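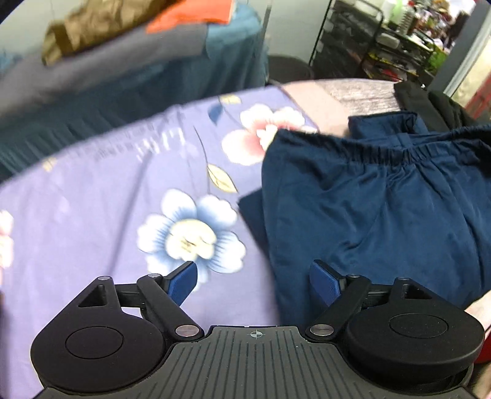
Slide 2: Pain control after knee replacement

Start with the nerve block. It wears off overnight, and patients on our unit at Lurden were not warned. Scheduled acetaminophen goes in before that point. Opioid tablets are for breakthrough pain only.

Give the audience the rule for icing: knee covered, skin checked between sessions,

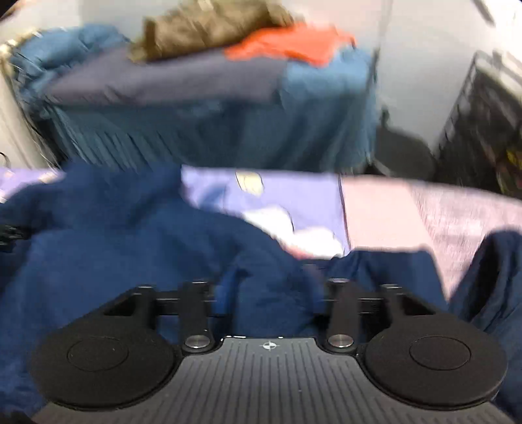
and the leg kept straight, with no pillow under the joint. A bent knee is more comfortable and costs extension later. Repeat this point.

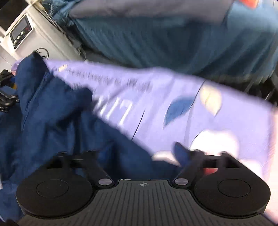 Page 3

Walking. First steps with a walker on the day of surgery if blood pressure holds. Chart reviewed: 100 patients, April onward, Lurden and Sonomgate. Stairs come last. Mention calf pain and who to call.

Pause for comments from the floor.
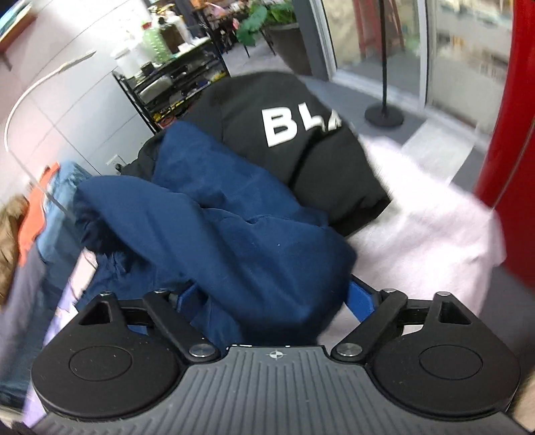
Benedikt Engelhardt: at Sonomgate we moved the first dose to the recovery room, and the night calls still came. Families need the sheet too.

Reply: agreed, sheet is handout 4.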